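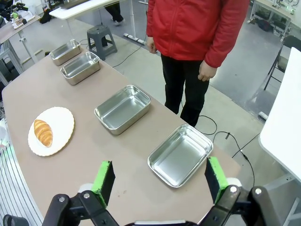 A croissant on a white plate, with steel trays along the table.

For the first two years after her mother moved in, Canan Ekinci did not sit down to lunch on a weekday. She ate standing at the counter, usually whatever was left on the other plate, with one ear turned toward the hallway in case a slipper caught on the rug. She doesn't tell this as a sad story. She laughs through most of it, and then she stops and says that she had forgotten what it was like to finish a cup of tea while it was hot.

Her mother, Şükran Karabulut, now spends three days a week at an adult day program in Biscombe, a twenty-minute drive from the house on a good morning and a good deal longer when the school buses are out. The van comes at half past eight. Şükran likes to be ready well before that, with her coat buttoned and her purse on her knees, and if the van is late she will let the driver know it.

Getting her there the first time was another matter. "She thought I was dropping her off for good," Canan says. "I kept saying, Mom, you'll be home for supper, and she kept packing nightgowns." They went for one hour that first day, and Canan stayed in the parking lot with the radio on. The next week it was a morning. By October her mother was asking why they didn't go on Thursdays too.

Day programs are an old idea, and a lot of families still find their way to one only after a fall or a bad winter. People know about nursing homes, and they know a little about home aides, but the place in between, where a parent can be looked after during working hours and sleep in her own bed at night, tends to come up by chance - over a fence, say, or in line at the drugstore. Canan heard about it from a cousin, Defne Gezer, who had gone looking on behalf of her own father and kept all the brochures in a shoebox.
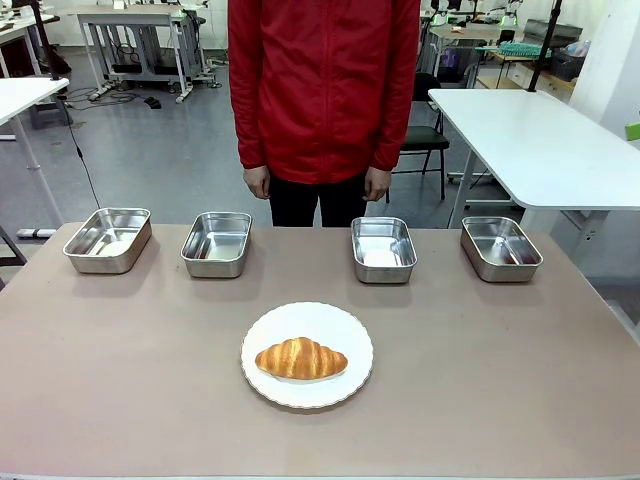 Trays set out in a row on the long table.

Money comes into it, of course, and it's best to ask early. The program charges by the day, with a lower rate for half days, and there is a fund for families who can't manage the full amount. Canan filled out the form twice, having lost the first one in the car, and got an answer inside of two weeks. Her advice is to ask for the whole list of charges at the very first visit, including transportation, and to ask it again if the answer is vague.

The other thing she would tell people is to visit at an ordinary hour and stay a while. See whether anyone is asleep in front of a television. Listen to how the staff talk to the person who asks the same question eight times before noon. Umut Sönmez runs the afternoon music group, and what won Canan over was hearing him start a song again from the top, quite cheerfully, for a man who had missed the beginning.

She has gone back to work part time, mornings only, at a fabric store. On the other days she and her mother are home together, and they bicker about the thermostat and watch their program, and Şükran gives a full report on everybody at the center, who is feuding and who has a new grandchild. Some of it may even be true. Canan has started sitting down to lunch again, and she has taken to using the good plates.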